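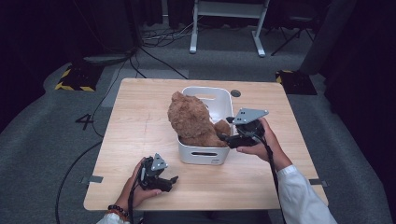
A brown teddy bear in a white basket at Station 4, with a gripper in each hand.
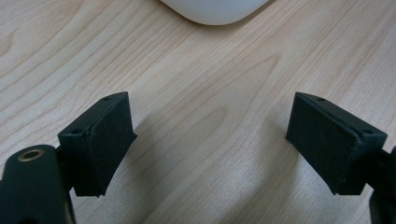 The pads of one gripper stand open over the tabletop. The faces are checked for dust and lint.

Kandik adds pad and cable checks to its hand-held gripper stations

The short routine is done at the table, with the grippers and basket left in place. 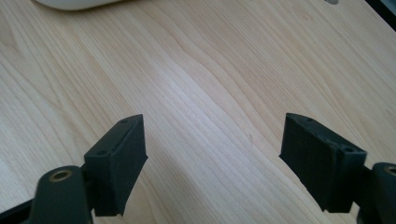

KANAUJIA, October — Kandik has changed the way it looks after the hand-held grippers at its Zametti workshop, replacing a monthly teardown with a short check at each station.

The grippers come in pairs, one for each hand. Operators use them to handle household goods and soft toys on a wooden table, and the recordings go to Kandik's robot programming group. Until this fall, a pair stayed in use until the monthly service unless an operator reported a fault.

Under the new schedule, a pair is checked after every 50 handling runs. The operator opens both grippers over bare wood and looks at the inner faces of the finger pads. Lint and dust are brushed off dry. Solvent is no longer allowed on the pads, as the workshop found that it lifted the edges of the facing.

The screw holes on top of each pad are looked at next, along with the brass-colored rings in the arms. A ring that has started to turn in the plastic means the arm is taken out of use. The operator then closes the jaws slowly and checks that the pads meet along their full height. If one side reaches the middle first, the pair goes to the bench.

Pads are replaced at 400 runs whether or not they look worn. Both pads on a gripper are changed together, and the old ones are marked so they do not go back into the parts drawer. The workshop keeps spare pads and arms in stock and gets its cables from Trindier.

Cables were the more common cause of lost time, according to the workshop's service log. They are now inspected at the point where they leave the gripper, and the operator moves each hand through its full reach before starting. A cable that pulls tight is given more slack before the first run. Cables on the floor are kept clear of the operator's feet.

The plates on top of the grippers are checked by hand for movement. If a plate has shifted, its screws are tightened and the pair is calibrated again before it goes back into use.

Soft items get a further check. Plush fur sheds onto the pad faces, so a station that has been working with stuffed toys is brushed down before it changes to hard plastic or glass. The basket is wiped out at the same time.

Kandik tried the schedule on one pair over the summer. That pair completed 395 runs on its first set of pads, and the set was then changed early to fit the end of a shift. The monthly teardown has been dropped for stations on the new schedule, but a full bench service will still be done after 150 hours of use.

The remaining stations at Zametti will move to the new schedule as their current pads come due for replacement.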